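夹爪试用常见问题

本页汇总了我们试用 Kendham 两指夹爪、Henuton 三指夹爪、Sorrentino 腕部相机和 Bonness 控制器期间被问得最多的事情。十一月补过一次内容,主要是指尖和相机曝光两处。没有厂家付钱给我们写这一页,样机是借来的,Henuton 那只是自己买的。

你们到底在比什么?

比的是处理纸和薄卡这类东西的时候,哪套组合少给人添麻烦。翻折、压痕、把一张纸从另一张上面分开、沿着折边推平,都算在里面。搬箱子、拧螺丝、抓水果一概没试,所以别拿本页去决定产线上的搬运工位用什么。

选纸是有点故意的。厂家的演示视频喜欢拿方块、杯子和罐头,这些东西硬,形状不变,夹偏了照样能拿起来。纸会弯,会弹回来,夹得重了留印子,夹得轻了滑走。一只夹爪在纸上表现平平,我们就不太愿意相信它说明书里“适用于柔性物体”那一句。

Kendham 和 Henuton,哪个好?

看您折什么。Kendham 是两指平行开合,动作简单,出了问题也容易看出来。Henuton 是三指,手指会顺着物体包过去,抓圆的东西应该占便宜,可是纸没有什么可以包的,第三根手指在大多数动作里闲着,有时候还碍事。我们遇到过它把旁边一层纸一起带起来的情况,调了姿态之后好一些,没有根除。

如果只能留一只,我们眼下会留 Kendham。这话说得并不热烈。它的力控分档太粗,最低一档对薄卡刚好,对普通打印纸还是偏大。厂家的答复是“后续固件会考虑”,这类答复我们收过不止一次,目前按没有处理。

Henuton 卖多少钱?值吗?

我们付的是 1,595 欧元,不含安装法兰,不含线。法兰要另买,线也要另买,而且那根线的接头是他们自己的规格,弄丢了没有替代品。报价单第一页上只写夹爪本体的价钱,附件在后面,字小得多。询价的时候请直接要求对方把“装上就能动”所需的全部东西列进一张单子里。

值不值这个问题我们答得很勉强。做纸类,不值。做别的,没测,不说。

说明书上写的寿命可信吗?

Kendham 的资料说指尖垫在更换之前可以做 1,000 次夹持。我们问过这个数字是夹什么得出来的,回信里附了一份测试报告,夹的是一块光滑金属块,夹持力用的中间档。纸是有磨蚀性的,卡纸的切边尤其厉害,金属块上的次数搬过来用,参考意义有限。

我们自己没有做寿命试验,因此也拿不出另一个数字来反驳它。能说的只有一点:买之前问清楚寿命是在什么材料上测的,对方如果只肯报次数,不肯报材料,这个次数就可以先划掉。

指尖用哪种表面?

这一条问的人最多,答案也最让人不痛快,因为没有一种全都好。

光面的指尖不伤纸,也抓不住纸。稍微斜着受力就滑,控制器那边显示“已夹持”,实际上纸早就不在原来的位置了。带纹理的黑色指尖摩擦大得多,推折边的时候不太会打滑,缺点是容易粘灰,粘了灰以后手感和摩擦都会变。我们现在的做法是每次开工前擦一遍,用不掉毛的布,别用酒精反复擦,厂家自己也不建议。

还有人问能不能自己剪一块防滑垫贴上去。能,贴出来也能用,但是贴得厚了之后指尖中心的位置就变了,控制器里的工具坐标要跟着改。很多人忘了这一步,然后花半天去怀疑相机标定。

指尖的形状有讲究吗?

有,而且比表面材料更少有人提。圆头的指尖碰到折边时接触面小,适合沿着边慢慢推;方头的压得平,但是角容易在纸上刻出一道。我们试下来圆头更宽容,进给方向偏一点也还说得过去。方头要求进给方向很准,准到我们觉得在普通台面上不现实。

夹着还是推着,相机分得清吗?

这是我们对 Sorrentino 腕部相机意见最大的地方。宣传页说它“看清每一次接触”。装在腕部以后,镜头离工件近,指尖从画面下方伸上来,碰到白纸的折边,从这个角度看上去,究竟是夹住了那条边还是只顶在边上,单凭一张图我们自己都不敢下判断,更不会相信一个只吃图像的判别程序能替我们下。

白纸还有一个老毛病:亮的地方过曝,细节全没了,旁边的深色台面又暗成一片。折痕和阴影是判断纸张弯没弯的主要依据,偏偏在这种反差下最先丢掉。

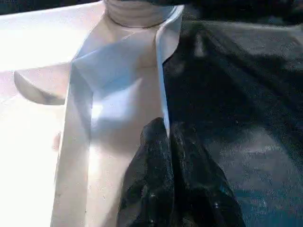 一位读者来信不同意上面的说法,认为接触状态本来就不该指望相机,夹爪电流加上指间开度已经够用,腕部相机只要负责找到折边的位置就行,把两件事压在一颗镜头上再骂它做不好,对厂家不公平。来信还提到,他那边用同一款相机折过类似的薄卡,曝光锁定之后,找边没有出过大错。

这封信有一半我们接受。找边和判断接触确实应该分开,后来我们也是这么接的。另一半不太接受:宣传页上写的就是“每一次接触”,买的人照着这句话去期待,谈不上不公平。另外,电流在夹薄纸的时候变化极小,Kendham 最低档下我们读到的曲线,夹着一层纸和空着合拢几乎叠在一起。开度倒是有用一些,前提是指尖垫没有磨薄。

曝光应该怎么设?

关掉自动曝光。自动模式会随着白纸在画面里占的面积变来变去,手腕往前一探,整张图的亮度就跳一下,后面的边缘检测跟着跳。手动把曝光压低,压到白纸上还能看出灰度变化为止,深色那一侧黑就让它黑。

灯光最好从侧面来。正上方的灯把折痕照没了,侧光能让翘起的折边自己亮出一条线,那条线比任何算法都管用。侧光也有代价,夹爪的影子会落到纸上,程序有时候把影子的边当成纸的边。我们遇到这种情况就换灯的方向,没有再去调阈值。

台面铺什么好?

深色、不反光的布或者垫子。白纸放在浅色台面上,边界找起来很吃力。布有一个问题,它自己会起皱,起了皱以后高度不平,指尖贴着台面走的时候会刮到。硬一点的垫子平整,但是夹爪往下压过头时没有缓冲,指尖和电机都不舒服。

我们两种都用过,哪种都没有好到值得推荐。想省事的话,硬垫子上面绷一层布,绷紧,四边固定死。

Bonness 控制器为什么被你们扣分?

三件事。第一,夹持完成的信号发得太早。手指刚碰到阻力它就上报完成,机械臂随即开始下一段动作,这时候力还没有建立起来,纸就从指间溜走了。解决办法是在程序里手动加一段等待,等待多久要自己试,文档里没有给建议值。

第二,日志只保留本次上电之后的内容。出了错一断电重启,什么都没了。客服让我们复现问题并导出日志,同时建议先断电重启,这两条是写在同一封邮件里的。

第三,参数界面里夹持力的单位用的是百分比。百分之多少的什么,界面上没有写,翻手册才知道是额定最大力的百分比,而两只夹爪的额定力并不一样。同一个百分比从 Kendham 换到 Henuton,力就变了,纸上会多出一道印子来提醒您。

好话也有一句:急停之后恢复得很干净,不会自己乱动。这一点在便宜的控制器里并不常见。

换夹爪要重新标定相机吗?

要。厂家的快换板宣传说“即换即用”,机械上确实是,咔哒一下就锁住了。可是两只夹爪的长度不同,腕部相机跟指尖的相对位置也就不同。Sorrentino 的支架还有一点松动量,拆装时手碰到它,角度就跟着走。我们现在换一次标一次,标定板一直放在手边。

有没有可能跳过?如果只是抓大件,偏一点无所谓,可以跳。沿着折边走的动作不行,偏出去一点,指尖就压到纸面上,或者干脆走在纸外面。

为什么你们不公布成功率?

因为我们对自己能数出来的成功率没有信心。什么叫折成功了?折边对齐到什么程度,回弹算不算,纸面上有印子算不算,换一个人来判就换一个结果。厂家给的成功率多半没有交代这些,看着漂亮,拿不来比较。

要公布,就得先把判据写死,再由没有参与调试的人来判。这件事我们还没有做。在做之前,这里只写观察到的现象和我们的看法,读者请当成看法来读。

能不能用视频证明?

视频可以剪,这个道理大家都懂。更麻烦的是角度。从外面拍,手腕挡住指尖;从腕部拍,只看得到一侧。厂家演示里常见的做法是从外面拍一段流畅的全程,再配上两三秒近景,观众自然就把两者合在一起理解了。我们看演示时只问对方要一样东西:同一次动作的外部视角和腕部视角,不剪,时间对齐。愿意给的不多,Kendham 给了,所以在这一点上我们对它印象稍好。

纸的哪些特性会影响结果?

纸纹方向影响最大。顺着纹折容易,横着纹折会回弹,而且折边不直。厂家演示用的纸从来不说方向,我们猜是挑过的,但是没有证据,只能说是猜。

其次是受潮。纸放久了会卷边,卷起来的边对夹爪来说其实更好抓,于是出现一个怪现象:状态差的纸,抓取反倒顺利,后面压平的步骤却变难。比较夹爪的时候如果两边用的纸不是同一包,结论基本作废。我们早期有一批记录就是这样作废的。

带弧形舌片或者预切口的薄卡也要小心。舌片会自己翘起来,路径规划时如果只考虑了主体那一条,手指横着过去就会勾到它。把舌片先压下去再走主折边,动作多一步,省下的麻烦不少。

单臂够不够?

折纸的话,说够的人大多有一个夹具在替第二只手干活。单臂加压块可以做出来,压块放在纸的一端,夹爪处理另一端。问题是压块本身会挡相机,也会挡手指的路,位置每换一种纸就要重新摆。

双臂听上去理想,两只手的坐标对齐又是另一笔账。我们没有双臂的条件,别处看到的双臂结果这里不评论。

有没有必要加力传感器?

如果预算允许,我们倾向于先加这个,再考虑换更贵的夹爪。腕部力传感器对“碰到了没有”的回答比相机直接。可是小力段的零漂要留意,开机预热之前的读数不要用。厂家标的分辨率通常是在静止状态下测的,手臂一动,噪声就上来了,纸那点力常常埋在噪声里。

所以“加了力传感器就解决了”这种说法,我们也不信。它能帮忙,帮到什么程度,取决于您愿意让手臂走多慢。

速度能开到多少?

比宣传资料慢得多。沿折边推的那一段必须慢,快了纸会鼓起来,在指尖前面堆成一道弧。回程可以快。把整个循环的时间拆开来看,慢的就是推折边和等力建立这两段,换一只开合更快的夹爪并不能缩短它们。销售介绍开合速度的时候,可以把这句话拿出来问一问。

租样机有什么要注意的?

看指尖垫是不是新的,旧垫子测出来的摩擦跟新的不是一回事。看固件版本,Kendham 寄来的样机固件比官网上能下载的还新,更新说明找不到,我们只好两个版本各跑一遍。看附件齐不齐,尤其是线。最后把归还条件读完,指尖磨损算正常损耗还是算损坏,各家写法不一样,有一家把划痕也列进了赔偿范围。

借期也要问。两周听着宽裕,装夹、标定、跟控制器对接,第一周基本就没了。

新手应该先买哪一件?

什么都先别买。先拿您真正要处理的那种纸,用手慢慢折一遍,只许用两根手指,另一只手背在身后。哪一步做不下去,机器大概也会卡在那一步。做完这个再去看产品目录,看的东西会少很多。

真要买,先买灯和垫子,再买夹爪。相机可以等到最后,借来的、旧的都能撑一阵子。

你们的结论以后会改吗?

会。Kendham 如果把力控的最低档再往下放,Bonness 如果把完成信号改对,相应的段落就会重写。Henuton 那边说正在准备一种窄一些的指尖,没有看到实物,本页暂不收录。

厂家可以来信更正吗?

可以,事实错误我们会改,并在原处注明。请附上测试条件和原始数据。只附宣传册的来信,我们读过,不改。

相关页面:指尖垫更换步骤 / 腕部相机手动曝光记录 / 样机归还清单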